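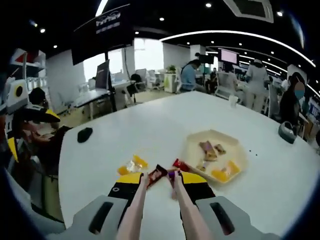 Handheld-gripper demonstrations and the double-pick problem: discussion of the Tondik snack sorting result

Posted by: bmacgiolla

I am opening this thread to collect comments on the snack sorting result before the methods note is revised in July. My name is Brendan Mac Giolla and I am responsible for the data section of the note.

The method is as follows. An operator holds the gripper tool and moves wrapped snacks between the tabletop and a shallow tray. A policy is then trained on those recordings alone, with no teleoperated data. The training set contains 956 demonstrations. The evaluation used 30 trials per condition on the Jemton arm, with the same soft fingers fitted.

The main finding concerns grasps in which two items are held between the fingers at once. We had planned to discard these recordings. Our reviewer at Daly asked that we train one policy with them and one without. The policy trained with them failed in 2 of 30 trials. The policy trained without them failed in 17 of 30, and most of those failures occurred when wrapped items were touching each other at the start.

Our reading is that operators recover from a double pick in a consistent way, by lowering both items and opening the fingers slightly, and that the policy learns this recovery. Comments on the reading, and on the wording of the claim, are requested.

Reply by: kestrel_lab

Thank you for posting this ahead of the revision. The difference is large, but I do not believe the stated reading follows from it. Removing the double picks also removed a large share of the cluttered layouts. The second policy may simply have seen fewer cases of wrappers in contact. If so, the recovery motion has no special role and the result is a matter of coverage.

A fair comparison would remove the same number of single-pick recordings from equally cluttered layouts. Was this done?

Reply by: bmacgiolla

It was not done. The recordings were labeled for the type of grasp only, and clutter was never labeled. I accept that the note must say so.

Reply by: p_orrin

I would go further than kestrel_lab. The definition of a double pick is itself unclear in the draft. The still at the top of this thread has a dark brown chocolate bar wrapper and a small purple wrapped piece held between the fingers. Under the draft wording, "two items secured," I could not say from a single still whether both are secured or whether one is only resting against a fingertip. Two annotators working from stills would disagree often. Please state whether labels were assigned from stills or from the full sequence.

Reply by: bmacgiolla

Labels were assigned from the full sequence. An item counted as secured if it left the table surface and remained between the fingers until the next opening. I will move that definition into the main text. It is presently in a footnote.

Reply by: hallam.r

I wish to register a different view on the control proposed above. Matching on clutter is reasonable in principle, but clutter and double picks are closely tied with soft fingers. They bend around whatever is near, and thin wrappers slide together. A matched set would consist of cluttered layouts in which the operator happened to avoid the second item, and those operators may have been more careful in general. The control would then carry a skill difference with it.

Our group met the same difficulty with the Bandis parts set. We reported the uncorrected comparison, listed the limitation, and made no claim about cause. I recommend the same course for this note.

Reply by: kestrel_lab

I agree that the matched set would be imperfect. I do not agree that this is grounds for omitting it. An imperfect control that is reported with its weakness is more useful to a reader than none. If the gap narrows sharply under matching, the recovery reading should be withdrawn. If it does not, the authors have a much stronger note.

It would also help to break the failures down by wrapper. Glossy film and crinkled clear plastic behave differently against a soft fingertip, and the wide-angle view makes clear sections hard to detect.

Reply by: tmw_controls

A smaller point on the evaluation. Were the objects at the sides of the table left in place during the trials? The still has a black computer mouse on the table to the left, and a small white paper cup toward the far end. If such objects moved between the two conditions, the policies were not tested on the same background. I ask because our own reviewers raised this and we had to repeat a full set of trials.

Reply by: bmacgiolla

The tray position was marked and kept. The remaining objects were not controlled in either condition. The trials for the two policies were interleaved, so any drift should have affected both, but I will state the position plainly in the limitations.

Proposed changes to date: definition of a secured item moved to the main text; clutter labels added to all recordings; a matched comparison reported with the weakness hallam.r describes; failures listed by wrapper. The sentence beginning "the policy learns to recover" will be reworded as a hypothesis.

Reply by: hallam.r

I maintain my reservation about the matched comparison, but I have no objection to its inclusion on those terms.

Reply by: p_orrin

Please also have a second annotator label a subset, and report the agreement. The definition is better but it has not been tested.

Related threads
Soft fingertip wear and its effect on grasp labels
Tondik recording format: proposed changes
Bandis parts set: reporting of excluded trials
Calibration of wide-angle cameras on handheld grippers
Jemton arm: matching finger opening to the handheld tool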